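Reading the Shoreline: A Study of Water Clarity and Island Edges at Lake Brultach

Student project report, second-year physical geography
June 29, 2022

Why I picked this lake

I grew up spending part of every summer at Brultach, so when our class was asked to choose a body of water and spend a term getting to know it properly, I didn't have to think for very long. It is a long, cold, rocky lake with a cluster of small islands at the north end, and anyone who has paddled there will tell you how far down you can see on a calm morning. I had always taken that for granted, the way you do with places you know from childhood, and I wanted to find out whether the water is the same all over the lake or whether my family had simply always gone to the nicest bit of it (we had, as you'll read).

My question was a plain one. Does the water get clearer as you move away from the river mouth at Drirness and out towards the islands, and can you see the difference in the colour of the shallows?

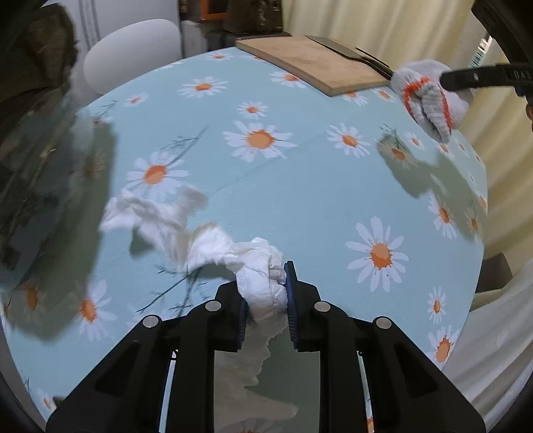
Getting ready took most of January, which is a poor month for lake work but a very good one for reading. I borrowed old charts from the college map room and traced the depth lines onto clear sheets so I could lay them over newer maps. The charts don't agree with each other about the smallest island, which one of them leaves out altogether. I spent far too many evenings on that island and I have only a paragraph to show for it, but I enjoyed every one of them.

How the work was done

I used a Secchi disc, a flat black and white plate that you lower on a marked line until you lose sight of it. You write down the depth, pull it up until it comes back into view, write that down too, and take the middle of the two. I made 80 readings in all, at 25 stations between Drirness and the outer islands. Not every station got the same number of visits, as the wind decided a good deal of that for me. The stations nearest shore were set 100 metres apart and the ones further out 200 metres apart.

I kept to the shaded side of the boat and took off my sunglasses for every reading. On the first outing I forgot the sunglasses rule, so those numbers were thrown out and done again, and they aren't part of the 80. 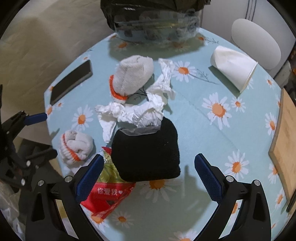 For the colour of the shallows I wrote a short note at each station, using the same handful of words every time: brown, green-brown, green, blue-green. It's a rough method and I know that. Two people could stand in the same boat and choose different words, and the sky has a lot to say about it as well. I tried to go out under similar skies and marked the cloudy days in my notebook.

What I found

The water did get clearer towards the islands, though not as steadily as I had expected. Near the river mouth it was brown, and the disc was gone almost before I had started paying out the line. Past the first point it turned green-brown, and it stayed that way for a good long stretch. Then, quite suddenly, just beyond the gravel bar, it opened up to blue-green and I could follow the rock shelves sloping down from the islands a long way below the boat.

The gravel bar seems to matter more than distance does. My best guess is that it holds back the silty river water and sends it along the eastern shore, and the eastern stations were murkier than the western ones at the same distance out. I would need current measurements to say so with any confidence.

What I would do differently

I'd start earlier in the spring, when the river is running high, and I would take a second person to read the line. A proper colour scale would be a big help too. And I'd like to go back to that missing island with a sounding line, as I think it may be a shelf that only shows when the lake is low.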